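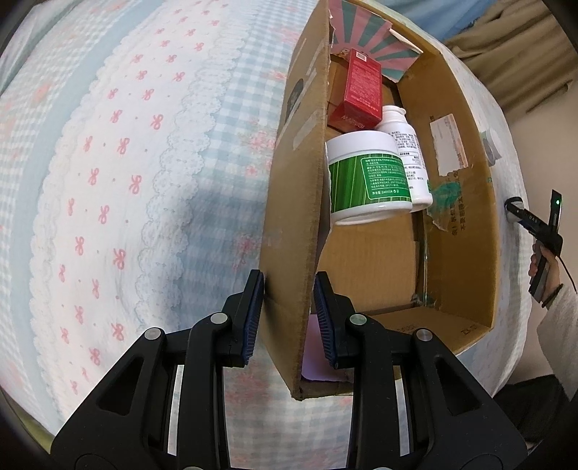
My mother can empty a parcel while talking on the phone, and she'll tell you where each jar came from as she goes. I've been thinking about that a lot lately, because I've spent the winter asking people who build robots when I can have one to do my tidying. The answers are cheerful and a bit slippery!

Take the opened box. You'd think the hard bit would be something grand, like the stairs or the oven, but Rupert Frei, who worked on grasping at Skevano for 6 years and now advises a small outfit called Miettinen, practically groaned when I brought up cardboard. "It bends," he told me. "You take hold of a flap and the flap goes somewhere else. Then you've got to start looking again."

A mug is always the same mug, he went on. A box that's been through the post has torn bits, curling bits and strips of clear tape that catch the light, and a camera can read a shiny strip in all sorts of silly ways. Put it on a bed (which is where I open all of mine, I'm afraid) and now the floor is squashy too. Pull at the box and the whole lot shifts, bedspread included.

And that's before you get to what's in it. 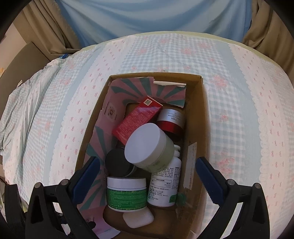
Jars on top of bottles, mostly, if your bathroom shopping is anything like mine. Lift the wrong one first and its neighbour rolls. I do it without thinking, nudging one thing with a knuckle while my fingers go for another, and I'd never once considered that a skill until I watched a machine try it at Varnley, where they let me sit in for an afternoon with a flask of tea.

Their arm was set to clear a crate of toiletries. It managed 85 per cent of the items over the day, which got a proper round of applause, and I clapped too. But I'd want to know about the other fifteen, wouldn't you? One bottle of conditioner went under the table and stayed there while the arm carefully picked up nothing, twice, and put it on the shelf.

Shop floors are further along, I'll give them that. At Plerno, where they pack gift sets, 4 arms do the dull end of the line, and the people I met there were quite fond of them. Everything arrives the same way up, though, in a tray made for it. My spare room doesn't come with a tray.

So how long? Rupert wouldn't give me a year, however much cake I bought him. He thinks we'll see a machine that unloads a delivery onto a clear worktop well before one that can cope with a soft, rumpled bed and a box with its flaps every which way. I asked if it would flatten the cardboard afterwards. He laughed and had another slice.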